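Pokalabend in Arnero: Wir fahren am Dienstag zu Huvell

Kurze Pause vom Ligaalltag, Leute — am Dienstag geht's für unsere Erste im Kreispokal nach Huvell, Anpfiff ist um 19 Uhr auf dem Kunstrasen. Ich freu mich riesig, denn unter Flutlicht haben wir dort zuletzt im Juni beim Testspiel richtig gut ausgesehen!
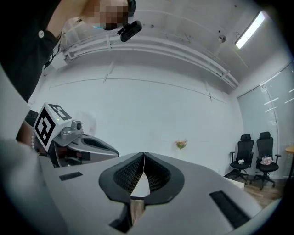 Grauer Greifer vor weißer Wand

Arvid Midtbø ist nach seiner Gelbsperre wieder dabei und rückt wohl direkt auf die Sechs. Hinter Rommel Magbanua steht noch ein Fragezeichen (der Oberschenkel), aber beim Abschlusstraining hat er immerhin 15 Minuten mitgekickt. Trainerin Wenche Nyberg will erst am Spieltag entscheiden. 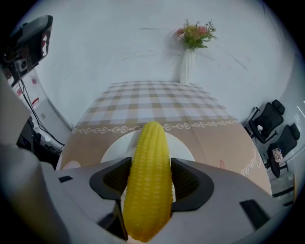 Huvell hat in dieser Saison zu Hause erst ein Spiel verloren, und im Sturm haben sie mit Arvid Hellström einen, den man keine Sekunde allein lassen darf. Ich tippe trotzdem auf ein 2:1 für uns. Am Grillstand gibt's übrigens Maiskolben, so knallgelb wie der Spielzeugkolben auf dem Foto, dazu Bratwurst und für die Kleinen Waffeln. Wer wie ich immer zu spät kommt: Letztes Mal war die Wurst zur Halbzeit weg.

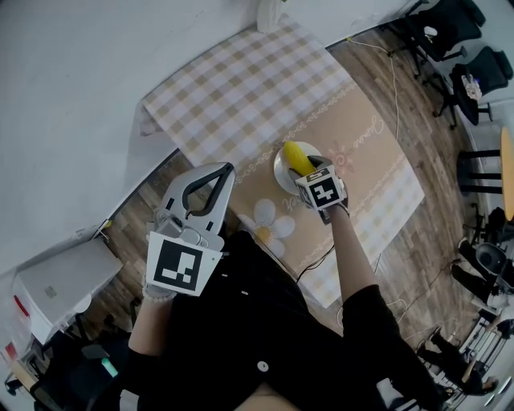

Anfahrt und Karten

Der Fanbus fährt um 17.30 Uhr am Vereinsheim los, 50 Plätze gibt es, und die Liste liegt bei Roald Sæther an der Theke. Im Stadion passen 300 Leute auf die kleine Tribüne — frühes Kommen lohnt sich also.
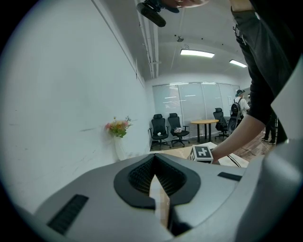
Karten gibt's nur an der Abendkasse und bitte in bar. Der Sieger spielt im Viertelfinale gegen Björklund, den Termin reiche ich nach. Bis Dienstag!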